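Subject: Re: [manip-data] Garment set: when to cut an episode, and which ones to keep
List: manip-data, Drondunville
3 replies · 59 views · 0 shares

On the garment set, a member of the Pallard group wrote:

> We are trying to merge your folding episodes with ours and the lengths
> do not line up. Ours start when the arm leaves its rest pose and stop
> when it gets back there. Yours seem to start later, and some stop with
> the garment half folded. Is that on purpose? Also, do you keep the
> episodes where the grasp slips? We have been throwing ours away and
> are now wondering if that was a mistake. Last thing: do you stick to
> plain shirts, or do you mix in printed ones? Our policy does well on
> plain cotton and then goes for the lettering on anything else.

Yes, the lengths are on purpose. We cut at the first frame in which the finger is within 10 cm of the cloth, and again when the last fold is released. The travel from the rest pose is the same every time and the model learned to wait in it. If you need the full run, the raw logs still have it, and the cut points are stored as two integers in the episode header. Do not re-encode the video before cutting or the joint stream will drift against it.

The half-folded ones are a separate task label, "partial". They were collected so that the model sees the second half of a fold from many starting states. Filter on the label before you merge, otherwise your success rate will look worse than it is.

Slips are kept. The current release has 1,346 episodes, and a slip followed by a second grasp counts as one episode with a retry flag. A slip with no second try goes into its own folder and is not used for training, though we do use it for the grasp classifier. My advice would be to get yours back if the disks have not been wiped. Recovery is the part we have least of, and the teleoperators are now good enough that they seldom produce it by accident.

On printed garments: we mix them in. Early on we had the same fault as you, with the finger going for large print in the middle of the back instead of the edge. Sports tops are useful for this. They have big numbers, slippery cloth, and striped trim that gives a clear line to grasp along. We lay them back up, back down and turned round, so that the print appears at any angle and tells the model nothing about where the hem is. Each garment gets at least 3 orientations before it goes back in the basket.

Grasp points are marked by hand after the session, one per grasp, on the wrist view and the head view both. If the two disagree by more than a finger width, the episode goes back for a second look. The Traltix export drops the wrist marks without a warning, so use the plain JSON until that is fixed.

For the merge itself, the Sadeghi script handles the header differences but assumes the gripper opening is given in metres. Ours is a fraction from zero to one. Multiply by your maximum opening first. I will put a patched copy in the shared folder in March, along with the next batch, which is jerseys and towels only.

One question back to you. Do your episodes record which side of the garment faces up? Ours do, as a free text field, and it is a mess. If you have a fixed set of values I would rather adopt yours than invent another.
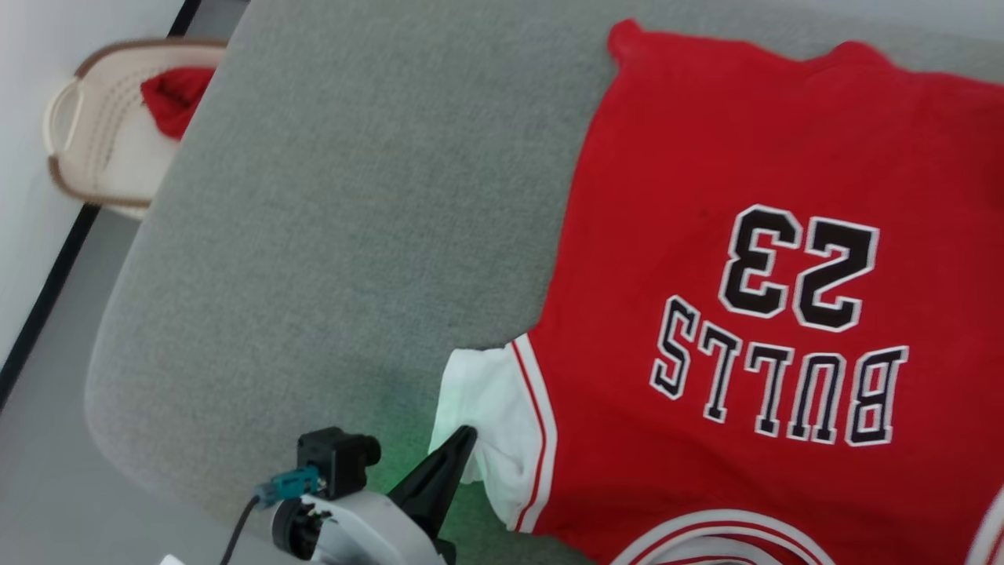
I can convert our old entries by script once the values are agreed, apart from the ones left blank, and those will have to be filled in from the head view.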